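Tuesday night and I'm still collecting demos in the simulator, so you get a short update from the project I've been calling Mai!

The plan hasn't changed since last time: 2,000 examples of picking something up and putting it down somewhere else, all in simulation, before I let the network train on anything. I'm at 300 now. My wrist would like a word about the other 1,700 - I drive every episode myself with a cheap controller.

Tonight is all bowl starts. The Franka hangs over the rim with its fingers open, and I take it from there. 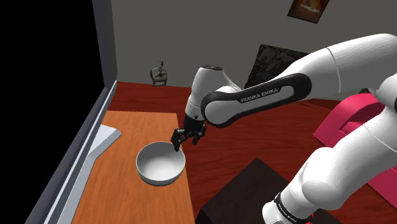 ## What I'm keeping and what I'm tossing

I had 4 bowl runs where I bumped the rim and then fixed it mid-move. I kept those (the policy should see a recovery or two). The 2 where I just sat there thinking got deleted.

I also shuffle the room between batches - new table color, new floor, different chairs. It's slow to load, but my last model, Norner, fell apart the minute I changed the floor, so I'm putting up with it. Mug starts are up next.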